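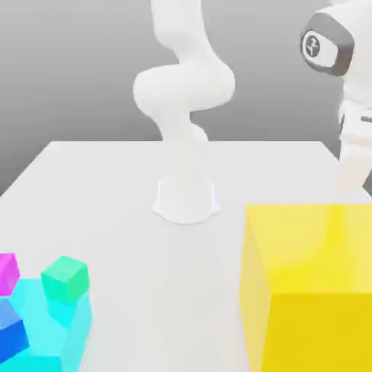
Flutthorpe Pocket Glossary of Trade Talk
Second printing, paperback
Item no. 3691

A working word list of the mixed trade speech once used on the docks and in the boarding houses of Sindumville. It has 1657 entries, taken from letters, store ledgers and two handwritten phrase books. Each entry gives the spelling as found, a plain respelling, the meaning and the source.

Compiled by Roya Alipour and Ok-hee Yeom. Place-name notes by Hiu-tung Tai.

What's in it
Trade speech to English, main list
English to trade speech, short index
Notes on spelling — the letter writers rarely agreed
Place names with a trade-speech origin

Details
Pages: 300
Binding: sewn paperback
Language: English and trade speech
Publisher: Tivov

Changes in this printing
The entries for "so" have been split in two. The first printing ran the greeting and the measure word together, and Uyên Đàm wrote in to point out that the ledgers keep them apart. Page numbers have not changed, so references to the first printing still work. A correction sheet is available on request to owners of the earlier book.

Ordering
In stock. Ships flat in a card mailer. Schools and libraries can order on account. For class sets, write to Ok-hee Geum at the Tivov order desk and give the item number and a delivery address.

Returns are accepted on unmarked copies.

Page updated 14 Jun 2026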